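Revdale Home Storage: Frequently Asked Questions

Rolls, bags and baskets

Which basket is good for rolls of cling wrap and freezer bags?

We recommend a rectangular plastic basket with perforated sides. Please measure your longest roll before you order. If the roll is longer than the basket, it can still stand at an angle, but then you cannot put a lid.

Should the rolls stand up or lie down?

Both ways are possible. In a deep drawer, standing is better. On a shelf or a bench we prefer to lay them lengthwise, from back to front, so each roll can be pulled out by its end.

How do I know which roll is which?

Many brands use the same colour of packaging, and this is confusing when several yellow rolls lie together. The end caps help a little. You can also write "wrap", "small bags" or "large bags" on a piece of tape and put it on the end which faces you. 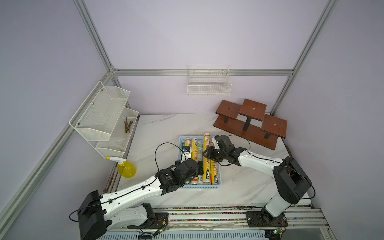 Put the roll you use every day on top, and the spare ones underneath. If you keep more than one size of bag, it is practical to give each size its own side of the basket.

What does the marking PE mean?

It means polyethylene, a common plastic for bags and wrap. Please read the package to see if the product is suitable for the freezer or the microwave.

Can I wash the basket?

Yes, by hand, with warm water and dish soap. We do not advise the dishwasher for our Calloway baskets.

Do you have wire shelves for the wall?

Yes. The Clondbridge mesh shelf is fixed with screws, which are not included. It is suitable for light things only. For small, thin items please put a liner on the bottom.

Ordering and returns

Where can I collect my order?

At our Drirnbridge store. Please bring the order number. We keep the parcel for 3 weeks.

Can I return a basket if the colour is not what I expected?

Yes, if it was not used and still has its label. Colours on a screen can be a little different from the real ones. The cost of return postage is paid by the customer.

Last updated: August 19, 2026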